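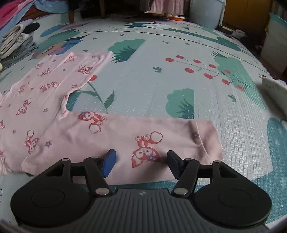 Protein on a plant-based diet while lifting: how much per meal?

Natanael Fontes
March 16, 2020

I went vegan in February and kept my lifting schedule the same, three days a week. My breakfast shake with pea powder, oats and soy milk comes out to 431 calories. After that I eat mostly beans and rice. By late afternoon I'm hungry again and my squat numbers have stalled. Do I need to combine proteins at every meal, or is the daily total enough?

Washington Evangelista

The daily total is what matters. You don't have to pair beans and rice on the same plate as long as you eat different sources through the day. I weigh 170 pounds and aim for 106 grams, split over four meals. Tofu or tempeh at lunch makes it a lot easier than beans alone.

Also check your total calories. When I switched I was eating less than I thought and my lifts stalled too. I added a peanut butter sandwich before training and was fine in a few weeks. Get a B12 supplement if you don't have one.

Kanano

more food. shake is too small for a lifting day, I put two scoops and a banana in mine. seitan is good too if you can eat wheat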